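Ticket 767 – blue cup gets knocked over on approach, Kurkum arm
Opened by: Yakubu Edet
Assigned to: Abimbola Aliyu
Opened: 13/04/2026
Status: open, workaround in place

Hi Abimbola, me again! Same cup job as before, new problem. The arm is meant to pick up the light blue plastic cup and leave the wooden one with the pink stick well alone. Before Friday's update of the Tristik planner (OK, whenever that went in) I had no trouble with this at all. Now it tips the blue cup over on the way in, and then it carries on as if the cup were still standing.

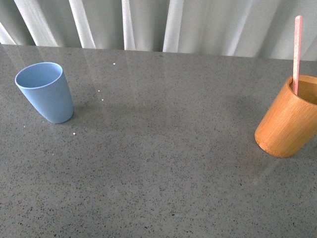
Both cups upright, head camera view.

I did the obvious stuff first. Restarted Ojo, reloaded the gripper profile, ran the hand-eye check again, and it passed. The curtain behind the counter lets in a fair bit of light and the stone is shiny, so I wondered if the depth was getting confused by the reflections. I tried it again in the evening with the lamps on and got the same thing, so I'm leaning away from that idea.

Out of 41 tries on the new planner, 10 ended with the cup on its side. No collision flag in any of them. The log says "target reached" and the fingers close on nothing, which is kind of the scary part for me – I'd much rather it stopped and yelled.
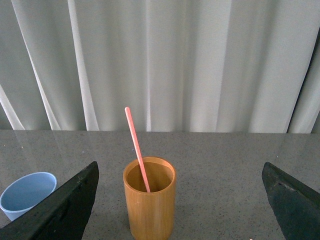

Wrist camera, blue cup down on its side at the left, wooden cup between the open fingers.

I dug through the Fuklow logs and I think the wide-open pose is the culprit. The new planner opens the fingers all the way before it comes down, and the old one did that after. With the fingers spread that far there's a lot of finger swinging around near a very light cup. I also noticed the approach speed is now set to 800 in the job file, and I sure didn't type that in!

So I put the opening step back where it used to be and switched the grasp to the rim, one finger inside and one outside.
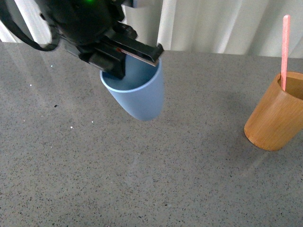 I'm keeping it on the rim grasp for now, but I don't love it as a permanent answer, the cup can tilt when it's held that way and our next job has things in the cups. Could you look at two things for me? First, who or what changed that speed value. Second, why a closed gripper with nothing in it still counts as a good grasp. I've attached the job file and the logs from all the bad tries. The arm stays in supervised mode until I hear from you, with me next to the stop button.

Thanks! Yakubu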